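3.2 Storage of outdoor clothing in shared entrances

Households in Brorulthorpe and Stisow were asked where coats were kept between November and the end of winter. Of the 19 households that took part, most used a free-standing rack in or near the entrance; five relied on wall hooks, and two kept all outdoor clothing in bedrooms. Residents of older buildings often mentioned that the walls would not take a heavy fixing. Racks were also easier to move when the floor had to be cleaned.

Space was the most frequent complaint. Long coats need a clear drop to the floor, and in narrow halls they tend to brush against anyone passing - a point raised by tenants in both towns. Racks of the general type discussed in this section are shown in Figure 3.

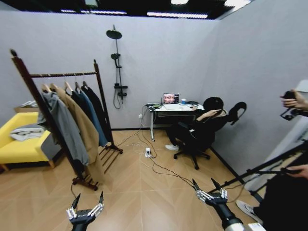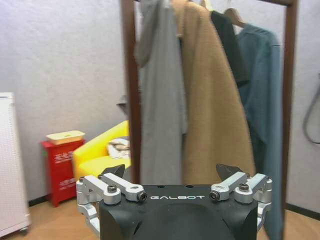
Figure 3. Clothing rack with a dark wooden frame.

3.3 Drying and airing

Fewer households had a settled habit for drying. Radiators were used in Stisow, while in Brorulthorpe coats were more often left on the rack overnight with a window open. The earlier Alov survey reported a similar division between heated and unheated entrances.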